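From: Ching-wen Kan
To: cell-upkeep list
Date: April 24, 2020
Subject: Re: [cell-upkeep] Cable rubbing on the two-arm dish cell

Kam-wah Tam wrote:
> We are putting together a two-arm cell at Ornthorpe, same layout as
> yours, for plates and mugs. The wrist cable on the left arm pulls tight
> whenever the gripper goes to the back of the table, and the jacket is
> already scuffed near the shoulder. Do you tie it down at every joint or
> leave it free? Also, how often do you recheck the wrist cameras? Ours
> drift and then the grasps on the plate rims go bad.

Kam-wah,

We had the same scuffing on the first cable. It was tied at the shoulder and again at the middle of the upper link, and there was no slack left between the ties when the arm reached out. I took both ties off and let the cable go up in one loop from the base, over the links and above the gripper. It looks untidy but it has not rubbed through. The right arm is done the same way.

Set the loop length with the arm at full reach, toward whichever rack is farthest from the base. If you set it with the arm parked you will come up short. Then jog the wrist through its whole range by hand speed and watch that the loop does not drop in front of the camera.

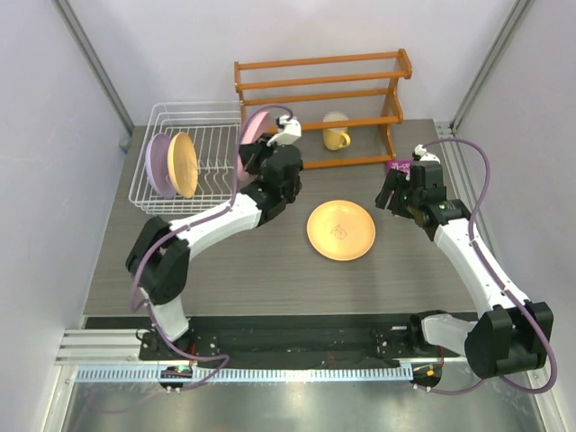
Left arm at the back of the table with the pink plate, right gripper open. The purple cables are the ones in question.

For the cameras, we check the mounts every 40 hours of running. Eftychia Kyriakidis does it with the arms parked: put a wrench on the mount screws, then run the Trurine alignment routine and compare with the last saved values. If either camera is off by more than 2 pixels we redo the calibration for that arm. Do the screws first. I lost most of an afternoon recalibrating a mount that was loose.

Two other things you did not ask about. Check the bolts on the base mounting plate in the first week – a few of ours needed another turn after the arms had been run at 70 percent speed. And if you move a dish rack to clean the table, mark its feet with tape before you lift it. The taught positions at the rack do not forgive much.

I still have a spare cable from the Flistetti order and can mail it if yours gets worse. We plan to swap both of ours in May whether they need it or not.

Ching-wen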